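4.2 包装的“脸”和它旁边的东西

前一节说的是整条过道怎么走，这一节我想把步子放慢，蹲到一组货架跟前，看看零食盒子和立袋到底是怎么挨在一起的。坦白讲，我刚开始做这个题目的时候对“摆放”没什么感情，满脑子都是价格签和促销牌（开题报告里有整整一章是写价签的，后来删得只剩一个脚注）。真正让我转向的是在Flarkeck那几家小店里来回逛的那段时间，我发现受访者跟我聊起一样东西时，很少先报牌子，大多先报它的邻居：“就是绿盒子右边那个”“袋装麦片过去一点”。这种说法太多了，多到我没法再把它当口头禅处理。

先交代一下材料。访谈一共做了46人，每人请他们凭记忆讲三样零食放在哪里，于是手上有138条位置描述。第一轮编码在4月做完，第二轮编码的规则在2022年5月10日定稿，之后没有再改过。描述的长短差得很远，有人一句话就讲完了，也有人从进门的地垫讲起，一路讲到冷柜，中间还夹着对停车位的抱怨（这些我也都转写了，舍不得删）。全部转写稿里，凡是提到颜色、形状、文字、图画、邻居、高度的地方，我都各给一个标签，正好6类。

为什么把“邻居”单列一类？我原先是把它并到“高度”里的，叫“空间线索”，听起来也挺像样。可是一编就别扭。“在上面那层”和“在麦片旁边”完全是两种说话方式，前一种要求听的人知道架子有几层，后一种要求听的人认得麦片。Oswood店里的受访者特别爱用后一种，有一位甚至讲了一长串，从茶讲到燕麦小食再讲到儿童能量棒，像在背一首顺口溜！我听录音的时候笑了好几遍，后来整段抄进了附录。

再说包装形式。这一类零食常见的有两种：能立起来的袋子，和硬纸盒。它们混放在同一层的时候，给人的印象差别很大。袋子的正面会鼓，标签跟着弯，从侧面看过去有些字就读不全了；纸盒的正面是平的，字可以印得又大又直，角上还能塞一个数字。图3里的上层就是这种混搭，左边是麦片立袋，往右是燕麦小食的盒子。

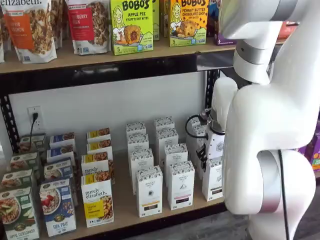 图3 上层立袋与纸盒混放，下层盒装商品按纵列排放。

请先留意左边的袋子。“elizabeth.”这个小写的名字印在白底顶端，深色的字，相当安静，底下的橙色标签块反而更抢眼，能认出一部分“pumpkin cinnamon”的字样。再过去的那一袋用的是红色标签块，口味写了两行，上一行露出来的是“berry”的结尾，下一行是“pecan”。同样是麦片立袋，区分口味主要就靠这一块颜色，旁边再配上麦片的图。我在转写稿里找到好几条“白袋子，有橙的有红的”，说的多半就是这种设计思路：底色归品牌，色块归口味。这个判断我自己挺有把握，不过也只限于立袋，盒子的情形要乱得多。

Bobo's的盒子就是反过来的。“APPLE PIE”那一款整盒都是青柠绿，“PEANUT BUTTER CHOCOLATE CHIP”那一款换成了橙配绿，颜色铺满了整个正面，口味之间离得很开。把它们拉回一家人的是那个黄色长发的女孩，还有左下角的“5”。画上的人物在我的编码里归“图画”，受访者提到它的方式很有意思，没有人说“插画”，大家说的都是“那个小姑娘”。我把这一条单独记下来，是想提醒以后做类似编码的同行，受访者的词表和包装设计师的词表差得很远，直接拿行业术语去搜转写稿，会漏掉一大堆。

角上的数字也值得多讲两句。“5”也好，紫色盒子上的“6”也好，字号都不算小，可是在位置描述里几乎没人用它。我在Terbridge做补充访谈时特意追问过：您记得盒子角上有数字吗？得到的回答大多是“有数字？”（配上一脸困惑）。我自己的解释是，数字帮人决定买多少，不帮人找到东西在哪里，两件事发生的时间不一样。找的时候眼睛要的是大块的颜色和熟悉的图画，等盒子拿到手里了，才轮得到角上的小信息。这只是一个解释，我没有眼动数据来支持它，审稿人如果愿意反驳，我很欢迎。

下层又是另一套道理。盒子从前往后排成纵列，最左边那一列是绿白相间的，印着食物照片。走到跟前的人是从上往下看的，所以顶面和前脸会一起进入视线，而上层的盒子基本上只给人看前脸。我在Stępień杂货店试着站远、站近各描述过一遍同一组架子，写出来的两段文字简直像两家店：站远了满篇都是上层，站近了下层才一下子冒出来，连背板墙上的电源插座都写进去了（写完自己也觉得好笑，但还是留着，因为受访者里确实有人拿插座当地标）。

说到地标，我要顺便替货架本身说句话。带孔的黑色立柱、浅色的背墙、层板前沿那一道黑亮的横梁，这些东西在零售研究里一般没有名字，统统叫“陈列设备”。可是对找东西的人来说，它们是标点。立柱等于句号，过了立柱就换一段话；横梁像一条下划线，把上面那一排字托住。我在编码手册里给它们留了一个附注栏，填的内容不多，填上的每一条都很具体，比如“靠着黑柱子那个”。

接下来看相邻关系。颜色差得大的两个盒子挨在一起，受访者会把它们当成一对来记，颜色差得小的就容易糊成一片。黄绿色的花生酱巧克力豆口味紧挨着蓝色的Z Bar，就属于差得大的那种。Z Bar的正面内容很满：红色的“Z”、白色的“BAR”，卡通小孩在山坡上跑，左下角一个小小的“6”，底部一行“CHOCOLATE CHIP”。两家的口味名里都有“CHOCOLATE CHIP”，位置却一高一低，如果只靠文字来找，是很容易拐错弯的。好在几乎没有人只靠文字。

后排的情况要另算。Z Bar后面还露出一些深蓝色包装的顶部，只看得见一条边，可那条边的颜色跟前面的蓝盒子是接得上的，眼睛会自动把它们算成一堆。立袋挤在一起时就没这么顺当，白底上的字印得淡，袋子又互相遮，剩下“nels”“rush”这样的半截词。我在访谈里给人念过这种半截词，请他们猜全名，大家猜得很热闹，答案五花八门，没法编码，最后只好当作一次愉快的聊天写进田野笔记。田野笔记整理出来有2,000行，这类聊天占的篇幅不小，我一直觉得它们比表格好读。

还有一点是写到这里才想清楚的。所谓“邻居”，不一定要同类。能量棒旁边放燕麦小食，大家觉得顺；零食和茶盒同在一组架子上，也有人觉得顺，理由是“下午会一起吃”。按品类表来看，这两样东西隔得很远，按一天里的时段来看，它们就住隔壁。Oswood的几位受访者谈到这个都很起劲，还主动帮我画了理想中的架子，有一张把茶放在正中间，四周围了一圈甜的。画得歪歪扭扭，我很喜欢。

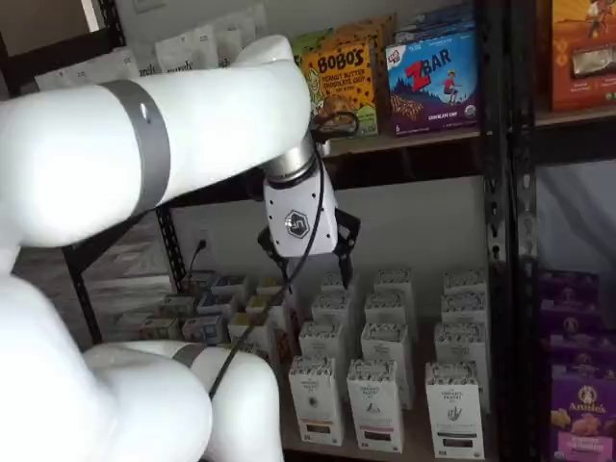
4.3 编码时拿不准的几种情况

最头疼的是颜色词。同一类盒子，有人说黄，有人说橙，也有人说“黄里带绿”，换一盏灯恐怕还会有新的说法。我的做法是照录原词，不往标准色卡上靠，只在两个颜色词指向同一件商品时加一个互见记号。这样做表格会难看一些，检索也慢，可是能保住受访者自己的说法。

其次是“旁边”这个词管多远。有的人说旁边就是贴着，有的人隔了两样东西还叫旁边。第一轮编码时我只认贴着的，结果一大批描述落了空；第二轮放宽到同一层、同一对立柱之间，读起来就顺多了。跨层的说法，例如“在它下面”，一律归到高度那一类，哪怕说话的人手势比划的是斜下方。

第三种是拿图画当名字用的，像前面提到的“那个小姑娘”，还有“跑步的小孩”。它们既是图画，又起着品牌名的作用，我给了双标签，统计时只算一次，算在图画里。Terbridge的补充访谈也照这个规则处理，两批材料可以直接合在一起读。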